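Reading time: 4 min

Household and Shop-Floor Tasks Working Group
Minutes, April meeting

Opened 2:00 p.m. Quorum met. Minutes of the previous meeting accepted with one correction: in item 3, "closed lid" should read "closed drawer."

1. Scope

The chair restated the question the group was set up to answer: which ordinary chores a two-arm machine can do now, without an operator stepping in, in a room that has not been arranged for it. Results from cleared benches with printed markers are to be listed in a separate table.

It was agreed that "done" means the whole task, including putting things back. A run that ends with one item on the floor is a failed run. A run that needs a person to move the container is recorded as assisted.

2. Mixed picking from an open box

The Bimden members reported on the snack task. Items are taken out of an open cardboard box and set on the table, then sorted by type. The set includes chocolate bars, small wrapped candies, flat packets and wrapped bread. Demonstrations are collected with hand-held grippers, and the policy is trained on those before anything goes to the arm.

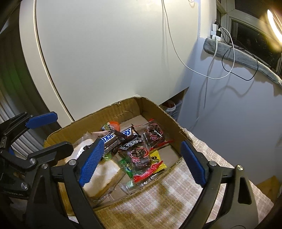

Order of removal matters more than the group assumed in the winter. When a heavier item rests across a light one, pulling the light one tends to drag both. The current instruction to demonstrators is to take whatever lies on top, even if that breaks up the sorting. One member objected that a shop worker would not do this. The objection was noted and the instruction stands for now.

Clear film remains the main source of missed grasps. Reflections move when the wrist moves, and the policy often closes a little above the true surface. Bread is a separate problem: the grip that holds a chocolate bar securely leaves a dent in a slice. Force limits per item type were proposed. The Sudow members would prefer one limit for everything, set low, with a second try at a higher value if the item slips. Both will be tested.

3. Data volume

The collection target for the picking task is 3000 demonstrations. To date 647 have been accepted. Rejections are mostly for late starts and for fingers closing before the item is reached. The group discussed whether the target is realistic before summer. A smaller release of 200 checked demonstrations will go to members first so that labeling problems can be caught early.

4. Procedure for the next round

The following was adopted, replacing the sheet from the last meeting:

a. Fill the box by hand. Do not line items up.
b. Leave the room lighting as found and write it down.
c. Take out one item per hand. Passing between hands is allowed and must be tagged.
d. Grip bars near the middle, clear of the crimped ends, and hold until the item is steady.

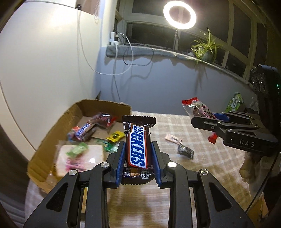

e. Set the item down before opening the fingers. Dropping from height counts as a fault.
f. After 8 runs, empty the box and fill it again in a different order.

5. Other chores

Folding towels: works on one size of towel. No change.

Loading a dishwasher: Rampersad withdrew its entry pending a new wrist. Plates were acceptable. Cutlery was not.

Shelf facing (Skarner): the arm pulls front-row cartons forward reliably, but pouches fall over and it does not notice. Skarner was asked to report pouches separately. The present figure mixes both and can't be compared with anything.

Wiping a table: discussed briefly. The group has no agreed measure of clean. Deferred again.

6. Position statement

Draft text was read out. The wording "ready for light domestic use" was struck. The replacement reads: "Single-item picking is usable under supervision. Mixed containers with film packaging are not yet at that level." Carried with one abstention.

7. Actions

Bimden: send the checked release, with fault tags.
Sudow: run the single-limit grip test on bread and bars.
Skarner: split the shelf results.
Secretary: circulate the procedure sheet with steps lettered as above.

Closed 3:40 p.m.

Comments (3)

shelfstocker_nights: Pouches fall over when people do it too. You want a tray behind them.

Reader 2: Is the release in item 3 open to non-members? The minutes don't say.

gridline: Item 4b, please also record whether the blinds are open. We lost most of a morning to that.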